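Wireless mouse

A wireless mouse is a hand-held pointing device that controls the cursor on a computer screen without a cable between the two. It sends its movements and button presses by radio, or in some older models by infrared light. Wireless mice are used with desktop and laptop computers, and also with tablets, televisions and other equipment that accepts a pointer.

The word "cordless" was common in early advertising and is still found on packaging. The plural is usually "mice", although "mouses" appears in some dictionaries and style guides.

History

The first mice were built in the 1960s and had a cord. The tail-like look of the cord is often given as the source of the name. Wireless models reached shops in the 1980s, when most of them worked by infrared. They needed a clear path to the receiver, so a cup or a pile of papers on the desk could stop the cursor. Radio models followed and did away with this problem, at the cost of shorter battery life in the early years.

The change from a rolling ball to an optical sensor came at about the turn of the century. A ball mouse picked up dust and skin oil, which collected on the rollers inside and had to be scraped off. An optical mouse has no moving parts on its underside. The first cordless optical models used a good deal of power, and many were sold with a charging stand.

Design

Most wireless mice have a left button, a right button and a scroll wheel between them. The wheel can usually be pressed as a third button. Further buttons may be placed under the thumb or behind the wheel, where they go back a page, change the speed of the cursor or switch between paired computers.

The shell is normally moulded plastic. Gloss finishes show fingerprints and fine scratches sooner than matt ones, and rubber coatings can turn sticky with age. Small pads on the underside let the mouse slide – these are often made of a slippery plastic and can be replaced on many models when they wear down.

Shapes are either symmetrical, to suit both hands, or curved to fit one hand. Left-handed shapes are made in smaller numbers. Sota Matsuda, in a short history of office equipment, notes that left-handed workers in many offices simply learned to use a symmetrical mouse with the right hand and left the buttons as they were.

Sensor

The optical sensor is a very small camera that looks at the surface through a lens, lit by a light-emitting diode or a laser. It compares one view with the next and works out how far and in what direction the mouse has moved. Sensitivity is given in dots per inch (DPI), a measure of how many steps the mouse reports for each inch of travel. A higher figure makes the cursor move further for the same hand movement. It does not in itself make the mouse more exact.

A plain, slightly rough surface gives the best results. Clear glass and mirrors give the sensor little to follow, and a mouse mat is the usual remedy.

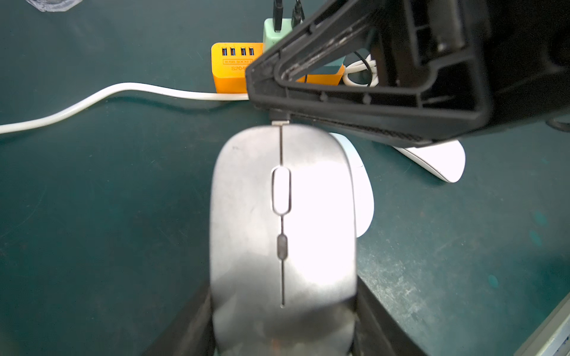

A silver-grey wireless mouse with its scroll wheel set in the seam between the two main buttons.
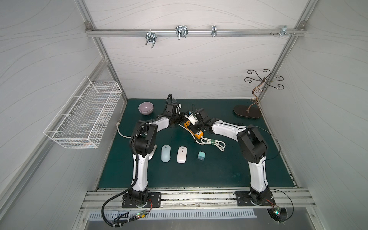
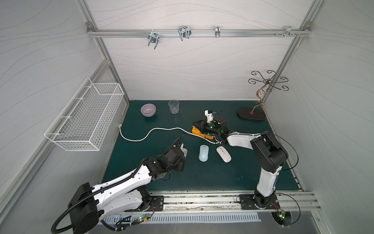
A light blue computer mouse.

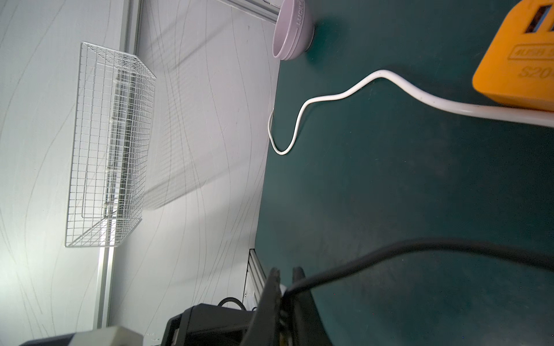 Can a wireless mouse be used with more than one computer?

Many models can be paired with two or three computers and have a button to change between them. A model with a single USB receiver can be moved to another computer by moving the receiver, and it will normally work there without being set up again.

Connection

Two kinds of radio link are in general use. In the first, a small receiver is plugged into a USB socket on the computer and is already matched to the mouse when sold. In the second, the mouse connects by Bluetooth to the radio built into the computer, and no socket is taken up. Some mice offer both.

Both kinds use the band near 2.4 gigahertz, which they share with many home wireless networks. Most links change channel by themselves when one is busy. A receiver at the back of a metal computer case may still give a weak signal, and a short extension lead that brings it up to the desk is often enough to cure a cursor that jumps or lags.

A lost receiver can be a serious fault. Certain makers sell replacements which can be matched to an existing mouse, while on cheaper models the mouse and receiver are sold as a fixed pair and one is of no use without the other.

Power

Wireless mice run on replaceable cells or on a built-in rechargeable battery. AA and AAA cells are the most common replaceable types. Battery life depends on the sensor, the radio and the hours of use, and can be anything from a few weeks to more than a year. To save power the mouse goes to sleep after a spell without movement and wakes when it is moved or clicked.

Rechargeable models are charged through a socket, usually at the front, or on a charging pad. With the socket at the front, the mouse can be used while it charges. Built-in batteries lose capacity over the years, and on many models the shell has to be opened to replace one – often by lifting the pads to reach the screws.

A mouse that will not be used for a long time should be stored with its cells taken out. Leaking cells damage the metal contacts, though light deposits can often be cleaned off.

Comfort and health

Long periods of mouse use are linked with discomfort in the wrist, forearm and shoulder. Common advice is to keep the mouse level with the elbow and close to the keyboard, to hold it lightly and to take breaks. Vertical mice turn the hand on its side, as in a handshake.

Kazue Furukawa and Natsumi Hattori followed 22 office workers in Driltesari who changed from an ordinary mouse to a vertical one. Most needed some 9 working days before they felt as quick as before, and two went back to their old mouse. The authors warned that the group was too small to support general advice.

Care and disposal

The shell can be wiped with a soft, slightly damp cloth once the mouse has been switched off. Dust over the sensor opening is best removed with a dry cotton bud. Worn switches are a common fault in older mice and usually show themselves when one press is read as a double click.

Worn-out mice are electrical waste in many countries and should be kept out of household rubbish. Cells are collected separately.

See also

Computer keyboard
Mouse mat
Touchpad
Trackball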